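13 September 2024

Slept late, then had two cups of the Briem tea and no breakfast to speak of, which I regretted by eleven. The letter from Odska came at last, all 2,104 words of it (I let the computer do the counting), and I'll need a quiet evening for it.

Most of my day went to the little metal cup and the black wire basket. I do love that basket – I've meant to find one like it for the kitchen ever since January, when the onions took over the counter at Novirska. The cup is such a small shiny thing, and I grew fond of it over nearly 40 minutes. The pale table suits them both.

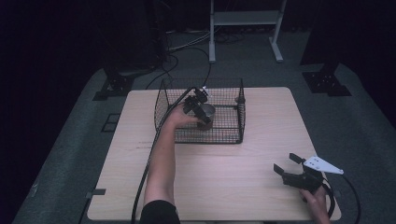
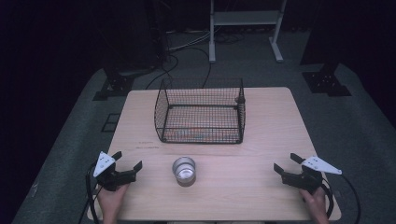
## Before bed

Soup again, with the end of the Eklow bread. I must write down two things for tomorrow – onions, and stamps for the reply.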